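Simar Museum of Everyday Things
Learning Pages for Ages 8 to 11

Why Do Things Have Patterns?

Patterns are found in almost every home, school and garden. A striped towel has a pattern. So does a brick wall, a pineapple and the sole of a sneaker. In the study of design, a pattern is an arrangement of shapes, lines or colors that repeats according to a rule. The rule may be very simple, or it may be so complicated that a computer is needed to work it out.

This page explains the main kinds of pattern, how they are made, and what they are used for. Words in the list at the end may be new to some readers.

Finding the rule

Every repeating pattern has a smallest piece that can be copied to make the whole. Designers call this piece the repeat. On a checkered tablecloth, the repeat is a block of four squares, two dark and two light. If that block is copied again and again, side by side and row under row, the whole tablecloth appears.

To find the repeat in a pattern, choose one small detail, such as the tip of a leaf. Look to the right until the same detail appears again. Then go back to the start and look downward until it appears once more. The distance across and the distance down give the size of the repeat.

Some repeats are tiny. Others are larger than a door. The museum owns a roll of wallpaper from the town of Brophy with a repeat so tall that a whole heron, a pond and a willow tree fit inside it before the design begins again.

Four ways to move a shape

A shape can be moved in different ways to build a pattern.

Slide. The shape is copied and moved in a straight line without turning. Most stripes and rows of dots are made in this way.

Turn. The shape is spun around a point, like the hand of a clock. Many floor tiles use quarter turns.

Flip. The shape is reversed, as if seen in a mirror. A butterfly's two wings are a flip of one another.

Slide and flip. The shape is moved along and reversed at the same time. Footprints in sand follow this rule, with a left foot, then a right foot, then a left foot again.

Patterns made by hand and by machine

For most of history, patterns were made slowly. A weaver changed the order of the threads. A potter pressed a shell or a cord into wet clay. A printer carved a design into a wooden block, covered it with color and pressed it onto cloth, lining up each print with the one before.

The Zunden Cloth Works, which once stood beside the river in Simar, used carved blocks for many years. When it closed, it gave its collection of 1,274 blocks to the museum. The oldest are worn smooth at the corners, where the printers gripped them. One long curtain in the collection needed 400 separate prints, and a careful eye can find the place where the printer set a block down slightly crooked.
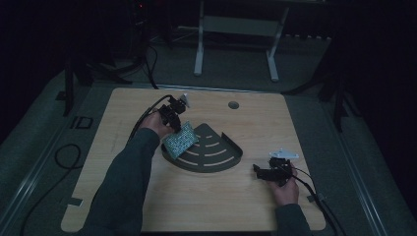
Dots are among the oldest decorations, and they remain among the most useful. A single dot is easy to make with a fingertip, a stick or the end of a brush. When dots are large and far apart, each one is noticed separately. When they are small and close together, as on the card with the blue-green and white dots, the eye tends to take in the surface as a whole. Artists use this effect to make new colors without mixing any paint. Tiny blue dots placed beside tiny yellow dots can look green from the other side of a room. Printed comics and posters have been made by the same method.

Patterns in nature

Living things have patterns as well. A young deer has pale spots that resemble patches of sunlight on the forest floor, and these help it to stay hidden. Many wasps have bold stripes of yellow and black, which warn other animals to keep away. The seeds of a sunflower are arranged in curving lines that allow a great many seeds to fit into one flower head. Grigore Sandu, who looks after the museum garden, once counted the seeds of a single large sunflower for a class from Kisex School. The total was 989.

Natural patterns are seldom perfect. No two zebras have exactly the same stripes, and no two people have exactly the same fingerprints. Scientists can use these differences to tell one zebra from another.

Patterns that carry messages

Certain patterns are made to be read. The raised dots of braille stand for letters and numbers, and are read by touch. The black and white bars on a food package give a number to the machine at the checkout. Knitting patterns are written in rows of symbols, and each symbol tells the knitter which stitch to make next.

Activity: Make a potato print

You will need half a potato, a thick felt-tip pen, a plate of poster paint and a large sheet of paper. An adult should do the cutting.

Draw a simple shape on the flat side of the potato. Ask the adult to cut away the potato outside the lines. Dip the shape in the paint, press it on a piece of scrap paper first, and then begin your pattern. Choose one of the four rules given earlier and keep to it for a full row. Use a different rule for the second row and compare the two.

Words to know

Braille: a system of raised dots that is read with the fingertips.
Repeat: the smallest piece of a pattern that can be copied to make the whole.
Symbol: a mark that stands for something else.

Text by Rafsan Rathnayake, Learning Department. Classes may see the Zunden blocks in Gallery 2. School visits for the spring term open for booking in April.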